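How I Ended Up Spending a Term Watching People Miss Tackles
Sports Studies project report, December 2024

I picked this topic because I play on the wing for Kunby, and I have missed a lot of tackles. Our coach always says it's a fitness thing. You get tired, your feet stop moving, you reach with your arms and the bloke's gone. I wanted to find out if that was true at our level or if it was just something coaches say, so I asked if I could use our rugby league matches for my project and luckily the club said yes.

The plan was simple enough. I'd go through the recordings from our home games against Rengifo and Lorotura, note down every missed tackle, and write next to it when it happened, where on the pitch, and what the defender's feet were doing. I ended up with 92 missed tackles out of the two matches, which our captain was not thrilled to hear.

Deciding what counted as a miss took me far longer than I'd expected! If a defender gets a hand on the runner and slows him down so that somebody else can finish the job, is that a miss? I said no at first, then changed my mind halfway through the Rengifo match and had to go back to the start. In the end my rule was that the defender had to make contact, or clearly try to, and the runner had to get at least two more strides in before anyone else touched him. It's not perfect. One of the lads on my course checked a chunk of my notes and disagreed with me on a fair few, mostly the ones near the touchline where you can't see much for other players' backs.

I kept everything in Clotalex, the spreadsheet thing our department uses, and I can't say I enjoyed it. It lost my column headings once and it sorts times in a really odd way, so anything after the hour mark jumped to the top. If you're doing a similar project next year, sort that out before you put your data in (I didn't).
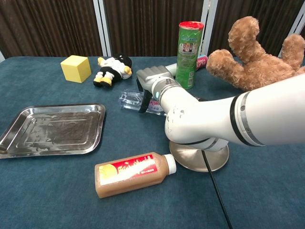
Fig. 1. White arm over the teal cloth, brown curtains and teddy bear behind.

Now for the results. If the coach was right, I'd expect the misses to pile up in the last part of each half. They did go up a bit before full time in the Lorotura match, but against Rengifo the worst spell by a mile was straight after half-time, when everybody should have been fresh. I had a look at what was going on there and it was mostly our left side getting pulled in too tight, so the centre was always turning and chasing. That's a spacing problem and running more laps won't fix it.

The feet were more interesting. Most misses came when the defender had stopped dead and was waiting for the runner to come to him. I'd thought the big problem would be people flying out of the line too early — that's what gets shouted about at training — but there were far fewer of those than I'd guessed.

I also handed round a short questionnaire in March, before I'd properly settled on the topic, asking players why they thought they missed tackles. Nearly everyone put tiredness. A couple put the state of the pitch, and one person just wrote "wingers", so thanks for that.

There are obvious holes in all this. Two matches is tiny, both were at home, and I know every player in our team, which probably made me kinder to some of them than I should have been. I also only looked at misses, so I can't say what share of all our tackles they were. I'd like to count the made ones as well, and get a couple of away games in — the pitch at Rengifo is a lot narrower than ours and I reckon our left side would look quite different on it.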